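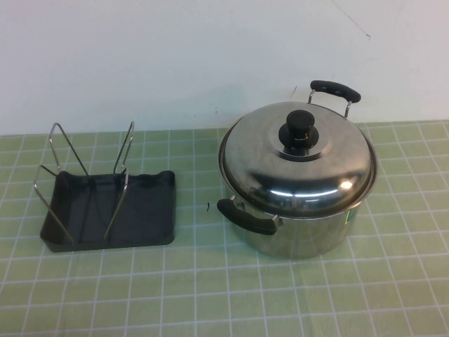 Maëlys Besnard wrote to us that her lids never dry completely when she stacks them in the cupboard, and she wanted to know if a rack on a tray would help. It is the question we receive most often, so we begin this page with it.

Does a rack help with drying?
Yes, in most kitchens. A lid which stands on its edge lets the water run down, and the tray catches it. A lid lying flat on a towel keeps a ring of water under the rim. Please wipe the rim once with a cloth before you put the lid in the rack.

Can I put a domed lid in a wire rack?
Usually you can. Put the knob toward the side where there is more space, and check that the lid does not lean on its neighbor. A very large lid can tip a light rack. In this case it is better to leave it on the pot, a little bit open, until the inside is dry.

How often should I empty the tray?
Every evening, if you cook every day. Water that stays for several days leaves a white line, especially where the water is hard. Warm water with a spoon of vinegar takes it away. Rinse well after – the smell of vinegar stays longer than one expects.

My stainless steel pot has rainbow spots inside. Is it damaged?
No. These colors come from heat and minerals, and the food is safe. Use vinegar or lemon juice, wait five minutes, then wash as normal. Do not use steel wool on a polished outside, it makes small scratches which you cannot remove at home.

The knob on my lid turns. What can I do?
Look under the lid. On many lids there is a screw in the center, and you can tighten it by hand with a screwdriver. Do not use force. If the screw turns without end, the knob needs to be changed. We keep knobs for Celetti and Besson lids in our shop; for Rikov please send us first a photo of the underside.

Do black handles go in the oven?
It depends on the material, and we cannot tell you from the color. Look in the leaflet of your pot or ask the maker. If you have no leaflet, keep the pot on the stove only.

Where can I ask another question?
Write to the Jaltadau shop by the contact form. We answer usually in two working days – in September it can be longer, as we close for one week.

Page last changed: 2025-11-23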